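Section 3: Wiping down and dusting your walnut-top table

Thank you for bringing a Rokasdale table into your home. We know a table like this ends up holding everything from breakfast to homework to the odd toy, and we'd like it to keep its lovely brown colour for as long as you own it. The steps that follow are for everyday dusting and small spills. If you are dealing with a deep scratch or a burn, please skip ahead to Section 5, where Catrin Gronow from our finishing room has written out the whole repair for you.

Before you start

Have a box of plain white tissues handy, along with a soft cotton cloth and a small bowl of lukewarm water. Plain tissues are best, the kind with no lotion or scent in them. The ones with added balm feel very nice on a sore nose, but they leave a greasy film on the wood, and you will find yourself doing the job all over again.

1. Clear what you can from the tabletop. Small things such as toy blocks can stay if you're only doing a quick dust, but lift them to wipe underneath and don't push them along. Grit caught under a block will leave a scuff.

2. If you keep a power strip on the table, switch it off and unplug it at the wall before any water comes near. Lift cords out of the way gently and don't drag them over the finish.

3. Take one tissue and crumple it loosely. A crumpled tissue has plenty of folds to catch the dust, where a flat one tends to skate over the top of it. Hold it lightly between your thumb and fingers and let the soft part do the work.
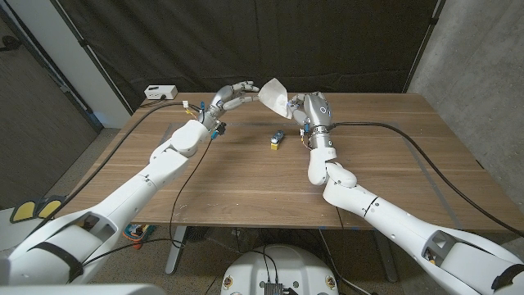
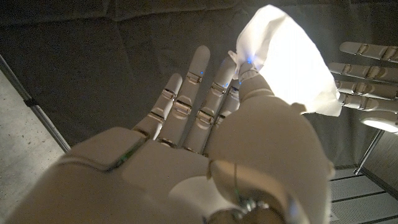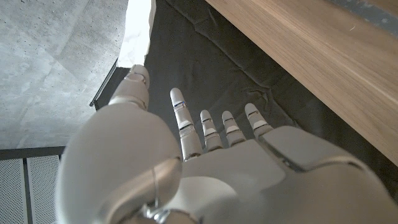
4. Work from the back of the table toward yourself, following the grain, in long and easy strokes. There's no need to press. When the tissue looks grey, take a fresh one -- it's a false economy to keep going with a dirty tissue.

5. Go slowly at the seam. Crumbs love to settle in there, and the best way to coax them out is to fold a corner of dry tissue into a point and draw it along the line from one end to the other. Please don't use a knife or a toothpick, as either one can chip the edge.

6. For a small spill, lay a tissue on top and let it drink up the liquid before you wipe anything. Then dampen your cotton cloth, wring it out well, go over the spot and dry it straight away.

Note: Small light spots on the surface are usually old water marks. Lungile Ngubane, who answers our care line, suggests a dab of Julel oil on a dry cloth, left for two hours and then buffed off. Try it somewhere out of sight first and see how you like the colour.

Caution: Never leave a wet tissue sitting on the wood. The paper dries hard and clings to the finish, and scraping it away does more harm than the spill would have done. If it has already happened, moisten the paper again and give it roughly three minutes to soften before you lift it.

Faint scuffs are part of a table's life and don't need treating every time you notice one. Twice a year is plenty for oiling, and we like to do ours in November, before the heating has been on for long and the air in the house gets too dry.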